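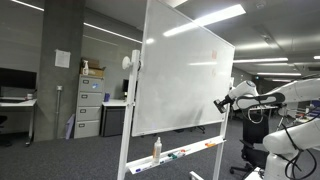 Caring for Dry-Erase Whiteboards
Facilities Guidance for Staff and Room Users
Brasstead Learning Center
Last revised: April 13, 2026

Purpose

This page explains how to clean and maintain the whiteboards in the classrooms and meeting rooms at Brasstead. It applies to wall-mounted and mobile boards. Glass boards in the Staltia wing are covered by a separate page.

Before You Begin

Obtain the following from the supply cabinet on your floor:
Two clean microfiber cloths
A spray bottle of whiteboard cleaner
A spray bottle of plain water
A black dry-erase marker in good condition

Paper towels should not be used. Over time they dull a glossy surface, and ink then becomes harder to remove.

Routine Cleaning

1. Lock the casters if the board is mobile. If the board tilts, tighten the knobs before applying pressure.
2. Erase all writing with a dry felt eraser, working from the top down.
3. Spray cleaner onto the cloth. Do not spray the board directly, as liquid may run behind the frame.
4. Wipe in straight, overlapping strokes. Circular wiping spreads loosened ink and leaves a gray haze.
5. Turn the cloth to a clean side as soon as it shows color.
6. Wipe once more with a cloth dampened with water, then dry the surface.

Removing Old Ink

Ink left on a board for more than 7 days may not respond to routine cleaning. Trace over the old mark with the black marker, wait a few seconds, and wipe while the new ink is wet. Repeat if a trace remains. Red and orange inks often require a second pass.

If permanent marker has been used, apply a small amount of rubbing alcohol to a cloth and dab the mark. Open a door or window while doing so. Rinse the area with water afterward.

Haze That Returns

A board that clouds again soon after cleaning usually has cleaner residue on it. Wash the full surface with warm water and one drop of dish soap, rinse twice, and dry. Felt erasers should be replaced when they no longer pick up ink.

Requesting Service

Surface damage, loose frames and faulty casters should be reported to Facilities at extension 3918. Please give the room number and state whether the board is fixed or mobile. Replacement cloths and erasers may be collected from Room 1019.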